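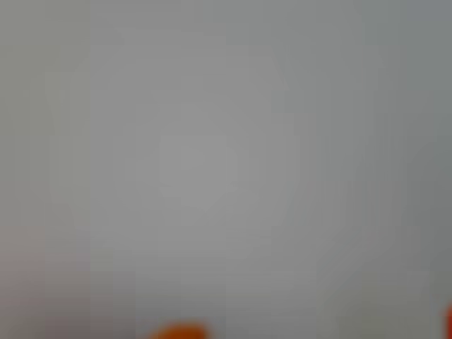 How many demos does it take before the arm can do a pick on its own?

For one object and one drop spot, start with 40 good ones. Then test, then add more only where it fails.

Quick notes from Teodoro Lumanlan, Mirkari bench. Updated 19/09/2025.

Before you start
Leader arm powered first, follower second. Open Kuusk, load the Tester profile, check the joint readings match. If they're off by more than 2 degrees, re-zero. Don't skip it.

Recording
Hit record, wait for the beep, then move. Slow on the approach, normal speed after. No stopping mid air to think, the policy will learn the stopping too. Close the gripper all the way, hold a beat, lift straight up. Drop, back to home, stop the recording.

Move the object a little every time. Left, right, closer, rotated. Same spot over and over = arm that only knows one spot.

Fumbled it? Delete that episode right away. You wont remember which one it was later. I kept 43 last time and had to toss 6 after watching them all back, waste of an evening.

By hand instead
Works on the Prillivetti arm only. Set gravity comp on, hold it at the wrist and not the elbow. Keep your head and sleeves out of the camera view, and replay the path afterwards to get clean video.

Training
Export, check the episode count, start the run, leave it over night. Test with the object in places you didnt record. If it misses on one side, record more on teh same side and train again.

Dual arm setup is a seperate page, coming in November.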